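发件人：行政与空间管理办公室
收件人：全体成员邮件列表
主题：回复：公用桌面物品归置办法（征求意见稿）的几点补充

各位同事：

Niilo Tikkanen 就公用桌面物品归置办法（征求意见稿）提出的意见已收悉。为便于各位对照，现将原邮件引录于后，并逐项答复。引录部分仅删去了与本议题无关的段落，文字未作改动。

> 发件人：Niilo Tikkanen
> 主题：公用桌面物品归置办法（征求意见稿）
>
> 各位好：
>
> 征求意见稿已经读过，总体赞成。Maditberg 楼层的公用桌面由几个小组轮流使用，眼镜、眼镜盒、白板笔一类的小件常常留在桌上，下一组到场时只能先推到一边，时间一长便分不清是公物还是私物。办法能把这件事写清楚，是好的。
>
> 有四处想请办公室再考虑。
>
> 第一，第三条规定"使用完毕后桌面不得留有任何物品"。白板笔属于公用耗材，如果每次都要送回储物柜，而储物柜又在走廊另一端，执行起来恐怕会打折扣。能否允许白板笔留在桌面的固定位置？
>
> 第二，第五条把眼镜与太阳镜归入"私人物品"，要求当场带走，这一点没有异议。但是条文没有说明，如果物主已经离开，后来的人应当如何处理。直接放进失物箱，镜片与钥匙、充电头混在一起，很容易划伤。去年我自己的一副眼镜就是这样取回来的，右侧镜片中央有一道划痕，后来在 Flunier 重新配了镜片。我不是要求赔偿，只是希望以后有一个稳妥的做法。
>
> 第三，眼镜盒算不算私人物品？有些同事把空盒子留在桌上，里面没有东西，别人也不敢动。建议写明空盒与眼镜同等对待。
>
> 第四，第七条规定每周清理一次，由各组轮值。我所在的小组只有六个人，其中还有人经常出差，轮值表排得过密会有困难。能否与人数较多的小组区别安排？
>
> 另外，附录里"小件物品"的定义比较含糊，建议列举几样常见的东西，让人一看便知。
>
> 以上意见供参考。
>
> Niilo Tikkanen

现答复如下。

一、关于白板笔留置桌面的问题

办公室同意对第三条作出修改。白板笔、板擦及配套清洁布可以不送回储物柜，但应当集中放置于桌面指定的一角，不得散放于桌面中部。每张公用桌配备白板笔两支，超出部分由使用小组自行送回储物柜。笔帽应当盖紧，盖好后平放，不得竖插于杯中；竖放时墨水下沉，笔尖朝上的一端容易写不出颜色，储物柜中报废的笔有相当一部分属于此种情形。

若发现笔已写不出字，请勿放回原处，应投入储物柜旁的回收盒，由办公室统一补充。补充用笔目前由 Leinonen 供货，每月到货一次，到货前如有短缺，可以来信说明。

有同事曾询问，能否在桌面粘贴标线以划定放置区域。经与楼层管理方商议，桌面不宜粘贴任何胶带，以免留下胶痕。办公室拟改用浅口托盘，托盘到位以前，请各组自行约定一角，并在交接时口头告知下一组。

二、关于太阳镜、眼镜及眼镜盒的处理

此项意见采纳，第五条将作较大改动。

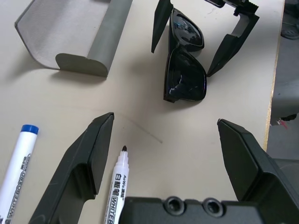
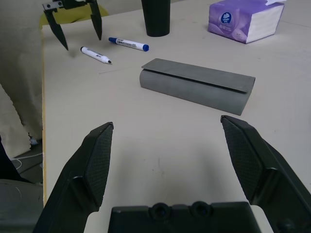 公用桌面小件示例。第一张：黑色太阳镜与打开的灰色眼镜盒，一侧有白板笔；第二张：白板笔与一件灰色长形物品。

修改后的第五条拟分为三款。

第一款，眼镜、太阳镜、眼镜盒及眼镜布一律视为私人物品，无论盒内有无眼镜，均应由物主在离开时带走。空盒不作例外。

第二款，后来的使用者发现桌面留有眼镜或太阳镜的，应当先在本邮件列表或楼层白板上询问；当日内无人认领的，再行收存。收存时，如桌上有眼镜盒且大小相合，可以将眼镜放入盒中合盖；如无眼镜盒，应当使用办公室提供的布袋单独装好，镜片不得直接接触其他物品。拿取时请握镜架，勿以手指触碰镜片，亦勿将镜片面朝下置于桌面。

第三款，失物箱内将增设隔层，专门用于存放眼镜类物品，不与钥匙、充电头等硬物混放。隔层所用的软垫已经向 Clallitz 订购，预计十月内可以到位。到位以前，眼镜类失物请直接送交办公室，由值班人员登记。

需要说明的是，同一张桌上同时出现眼镜与眼镜盒，并不当然表示两者属于同一物主。收存人应当在登记簿上分别注明，认领时分别核对。前一阶段曾有同事领走眼镜时一并带走了他人的盒子，虽已归还，仍请各位引以为戒。

对于长期无人认领的眼镜类物品，保管期限为两个月。期满后办公室将在本列表再发一次通知，仍无人认领的，按照楼层失物的一般规定处理。

Niilo Tikkanen 来信所述镜片划伤一事，办公室已经核对当时的登记记录。该副眼镜确曾与其他失物混放，办公室对此表示歉意，并将此事列为本次修改的依据之一。

三、关于轮值安排

第七条所定每周清理一次的频率不变，轮值方式改为按人数分配。十人以上的小组每轮承担两周，不足十人的小组每轮承担一周。成员因出差无法到场的，可以与其他小组对调，对调双方应当事先告知办公室，不必另行书面申请。

清理内容以下列各项为限：

收齐桌面散放的白板笔，盖紧笔帽，归入指定一角；
收存无人认领的私人物品，并在登记簿上填写发现时间与所在桌位；
以微湿的软布擦拭桌面，再以干布擦干；
检查回收盒，满时通知办公室。

浅色桌面容易显出笔痕与擦痕，请勿使用钢丝球、去污粉或含研磨颗粒的清洁剂。白板笔不慎画在桌面上的，应当尽早以软布蘸少量酒精轻拭，先在边角试过再行使用。擦拭后仍有残留的，请在登记簿上注明，不要反复用力擦磨。

抽屉、储物柜内部以及各人座位不在轮值范围之内，轮值人员无须整理，也请勿代为整理。

四、关于附录中"小件物品"的定义

附录拟改写如下：小件物品，指可以单手拿起、通常随身携带或随用随取的物品，包括但不限于眼镜、太阳镜、眼镜盒、白板笔、钥匙、充电头、卡套及水杯。

对于一时难以判断用途或归属的物品，附录增加一款：使用者不能确定某件物品为公物或私物的，应当按私人物品对待，先询问，后收存，不得自行丢弃。卷起、折叠或套叠放置的物品，收存时应当保持原状，不必展开或拆开查看。外观较旧、没有标签，均不构成丢弃的理由。

公用物品凡能粘贴标签者，办公室将陆续补贴。标签应当贴在不妨碍使用的位置，已有标签的请勿撕下或覆盖。标签脱落的，可以连同物品一并送交办公室重新粘贴。私人物品是否署名由各人自定，办公室建议在眼镜盒内侧放一张写有姓名的小纸片，认领时可以省去许多往返。

五、交接时的做法

另有几位成员单独来信，询问两组交接之间物品应由谁负责。办公室意见如下：前一组离开以前，应当将桌面查看一遍，包括桌沿及桌下；后一组到场以后，如发现遗留物品，应当在开始使用以前处理完毕，不宜推至桌边了事。物品靠近桌沿时容易碰落，眼镜类物品尤其如此。两组同时在场的，当面交清即可，无须登记。

如后一组时间紧迫，可以将遗留物品移入托盘，于使用结束后再行登记，但不得带离本楼层。托盘到位以前，可暂置于约定的一角，与白板笔稍作分隔。

因交接不清而发生损坏的，由两组协商；协商不成的，来信办公室。办公室不主张就小件物品追究个人责任，登记簿的用途在于找回物品，各位填写时据实即可。

六、后续安排

修改后的全文将于十月内发至本列表。仍有意见的成员请直接回复本邮件，并在主题中保留原标题，以便归档。请勿将意见写在楼层白板上，白板内容每日傍晚六时以后可能被擦去，办公室无法保证看到。

布袋现已备妥十只，存放于办公室门口的文件架下层，需要者可以自取，用后放回。登记簿仍在原处，旁边备有圆珠笔，请勿用白板笔填写，字迹一擦即无，前几页已有数处无法辨认。

Niilo Tikkanen 所提四处意见及附录建议均已采纳或部分采纳，谨此致谢。

此致

行政与空间管理办公室
Maditberg 楼层

本邮件发送至公用空间全体使用者列表。如需更改订阅地址，请回复本邮件并注明新旧地址。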